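Woke at 7 to the sound of the gutter going over again. It had been raining when I went to bed and it was raining when I got up, and as far as I can tell it never paused for breath in between. I lay there listening for a bit, trying to work out if it was the heavy sort or just the wind throwing it at the glass, and then gave up and went down to check the back step. Puddle, but outside the door, thank goodness!

The forecast last night said the worst would pass to the north of Nedivcombe and we'd get "the odd shower". Well. I emptied the rain gauge after breakfast and it had 14 millimetres in it, and that's only since I last tipped it out at teatime. I wrote it in the book and then stood in the porch feeling quite pleased with myself, which is silly as I had nothing to do with it.

I'd meant to walk over to Surgate before lunch to post the parcel. Got my boots on, got as far as the bottom of the lane, and the dip by the field gate was under water right across. I could probably have gone round by the top path but that's all clay and I'd have come home on my backside. So I turned back and put the kettle on — the parcel can wait, it's only the curtains going back and they've given me the whole of July to return them.

It did ease off a little by eleven. There was a funny bright patch over towards the hill and I rushed out and pegged up the towels (you'd think I'd learn). They had ten minutes, if that. Then the sky went the colour of a slate roof and it came down harder than before, and I ran about snatching pegs off with my hood over my eyes. They're on the clothes horse now and the whole kitchen smells of damp dog, and I haven't got a dog.
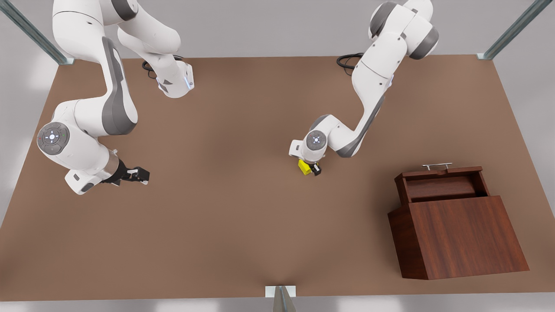
Brown tabletop, grey all round.

Spent most of the afternoon going back through the old weather books, as I always do when I'm stuck in. I wanted to see if we'd ever had a July this wet and we have, worse in fact, though I'd forgotten all about it. My total for that whole summer was 577 millimetres, with three exclamation marks after it and a note saying the runner beans had given up. There's a page later on where the ink has run and I can't read a word. I must have taken the book outside with me, the daft thing. I use pencil these days.

The barometer was down again when I tapped it at three, and hardly moved after that. It's the Povum one from the second-hand shop and it does read a bit low, so I never quite trust the number, but I trust which way it's going. Wind has gone round to the west. It was south all morning and very close, and now it's properly fresh and I've had to go and find a cardigan. In July!

Had soup for tea and finished off the Alarcón crackers, which had gone soft like everything else in this house. The salt's in one solid lump and the bathroom door won't shut. I've put rice in the salt and given the door a good shove.

Half past nine now and I've just been out in my slippers to look at the gauge by torchlight. Another 10 millimetres. The cloud's breaking up over Surgate way, though, and I could see a couple of stars before my feet got too wet to stay out. If it's dry first thing I'll have another go at the lane, and the towels can go back out while I'm gone. Must remember to clear that gutter.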